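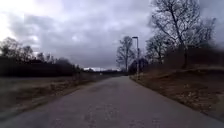

Vukus Trail Shoe, Women's and Men's

I've been selling walking shoes out of the Nerasberg shop for a good while now, and the Vukus is the pair I put on when I lock up on Sunday and go out on the park path. It's a plain asphalt path with grass right up to both sides and no curb, cracked and patched in places, and I think that's how most of us walk these days: mostly hard surface, a bit of verge when you step aside for a bike, maybe a scramble up a grassy bank if the dog insists.

So the sole is the main thing. It's softer underfoot than a proper hiking boot (those make my knees ache on pavement!) but the lugs are deep enough that I don't skate around on old leaves. The heel has a small bevel at the back, and I didn't expect to like it, but I do.

Fit: true to size in the regular width. My colleague Duygu Baysal has wide feet and went up a half size in the Akbulut, which was the older model, and she stayed in her normal size with this one. The toe box is roomier now. If you use your own insoles, the ones inside pull straight out.

Weather: the upper is treated, and wet grass is fine. I wouldn't stand in a creek in them. The full waterproof version is the Vukus 2000 and it costs more and runs warmer, so for gray, dry winter days I'd save the money.

Colors are moss, slate and a brick red that photographs badly and looks great in person. Laces come in the same color plus a spare black pair in the box.

Price is 1435, or take off 70 if you bring in any old pair for the recycling bin. Item code at the register is 4000, and please mention it if you call, as Fadime Çınar handles the phone orders and we have three shoes with nearly the same name.

Care: knock the mud off when it's dry, wipe with a damp cloth, no washing machine. Replacement insoles and laces ship from our Vemonstead store, usually the same week.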